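Jemwood Retro Arcade - Cabinet Safety Checklist, with comments
Walkthrough: Nov 9, 2019, before doors

Power and cords
[OK] Wall outlets, main floor. All snug, no scorch marks.
[OK] Power strips. One strip per pair of cabinets, none chained.
[FIX] Dasport racing twin, left seat. Cord jacket is nicked near the plug. Unplugged and tagged. Great machine, so let's get that cord swapped fast!

Cabinets
[OK] Back doors locked on all 34 machines.
[OK] Leveling feet. The four-player brawler used to rock like a boat and now it sits dead flat - lovely job by whoever shimmed it.
[OK] Monitor glass. No cracks, no loose bezels.
[FIX] Filali pinball, front leg bolt turns by hand. Tighten before anyone nudges it (and they will nudge it).
[OK] Coin doors close flush. No sharp edges on the new ones.

Joysticks and buttons
[OK] No broken caps on the fighting row.
[FIX] Maltuncombe light gun, cable sleeve is split at the grip. Tape is fine for today, new sleeve by February.

Floor and exits
[OK] Both exits clear, signs lit.
[OK] Extinguishers charged, pins in.
[FIX] Mat by the change machine curls at one corner. Replace it, please don't tape it again.

Lounge and restroom
[OK] Sofa clear of the walkway.
[OK] Restroom door swings freely and latches.
[FIX] Restroom fan is loud. Clean the blades.
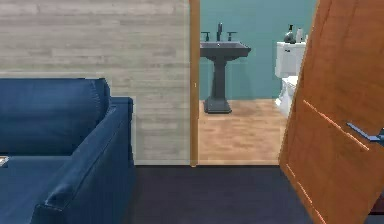 Blue sofa, with the restroom through the open door.

Load and heat
[OK] Fighting row draws under 800 watts with everything on.
[OK] Vents dusted. The old vector cabinet runs so much cooler now, and the picture looks fantastic!
[FIX] Spare fuses are low. Order more with the cord.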